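分类：杂七杂八 | 标签：旧事、军属、搬家

上个月我妈收拾柜子，翻出我爸当兵时候的一摞信，打电话问我要不要，不要她就垫箱底了。我说你可千万别！当天晚上就坐车回去拿（来回折腾到半夜，第二天上班困得像条鱼）。

今天想写写这些信，顺便写写我们家那几年随军的日子，想到哪儿写到哪儿。
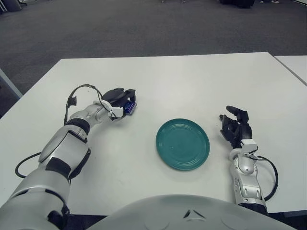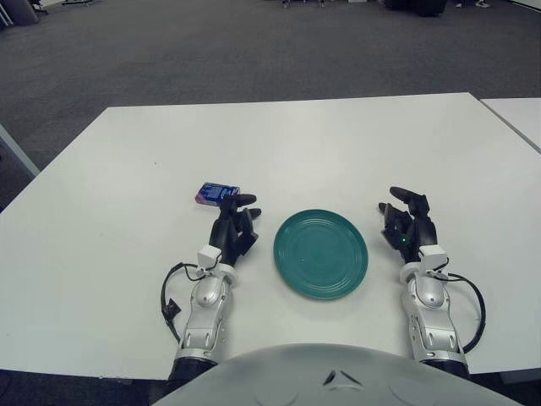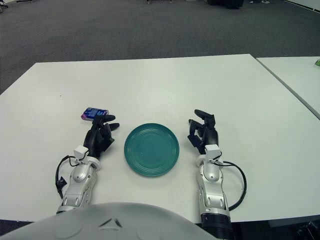
白桌子，灰地毯。三张里都有那只蓝绿色的圆盘子。

信一共38封，最早一封是四月写的，他刚到连队，满纸都在讲吃。馒头多大，汤里有没有肉，班长能一口气吃几个。我妈回信问他训练苦不苦，他下一封接着讲吃，咸菜都能写半页。我小时候以为我爸是炊事班的，后来才知道他是通信兵，架线的，背着线拐子满山跑。

他那时一个月津贴不多，寄回家的每一笔我妈都记在信封背面，铅笔写的，有的已经糊了。我眯着眼看了半天，有一笔700，旁边画了个圈，写着“买车票”。问我妈是哪次的车票，她想了半天说，就是带你去部队那次呀。

那次我倒是记得！我快上小学了，坐了一天一夜的硬座，又换长途车，最后一段是团里的卡车来接的。司机是个黑瘦的小兵，一路不说话，下车时塞给我一把炒黄豆。家属院在山脚下，两排平房，冬天风从门缝往里钻，我妈用旧军大衣把门堵上，我爸每次进门都得先喊一嗓子，怕把大衣推倒了。

院里的孩子全听号过日子。起床号、开饭号、熄灯号，比我妈喊管用多了。我到现在听见类似的调子还会条件反射地觉得饿（真的，上次在商场里听见一个手机铃声，转头就去买了个肉夹馍）。

最难熬的是演习。我爸一走就没信儿，院里的阿姨们也不打听，该洗衣服洗衣服，该腌菜腌菜。我妈不爱串门，那阵子却天天端着毛线去隔壁坐着。有一年他走了特别久，回来时嘴唇全裂了，我没认出来，躲在我妈后头不肯叫人。这事他念叨了好多年，过年喝点酒就要拿出来说一遍。

后来他转业，全家搬回来，军装叠好放进箱子，再没见他穿过。有战友来家里，两个人能从中午坐到天黑，聊的还是谁架线掉沟里了，谁探亲误了车。现在他腿不太好，医生说是年轻时冻的，他不认，非说是打篮球打的。

我打算把信一封封扫描存起来，已经弄完一小半。有几封字太潦草，去问他，他戴上老花镜看两眼，说“瞎写的，别看了”，然后自己坐到阳台上看了一下午。

还有几张粮票夹在信里，等扫完一起放上来。哪位家里也有这种旧信的，纸发脆了怎么保存，求教！

2018年9月9日

评论（4）

Zahira Menon：看到大衣堵门那段笑出声，我们家当年用的是棉被，每天早上都有人被绊一下。

Reda Lahlou：纸发脆的话别用塑料袋封，会闷。买无酸纸的文件夹，一封一封展平了放，别压太重的东西。扫描的时候也别反复折。

博主回复 Reda Lahlou：太及时了！我正准备去买密封袋呢，马上换。

Paraschiva Toma：我爸也是通信兵，也是只写吃的。等你的粮票。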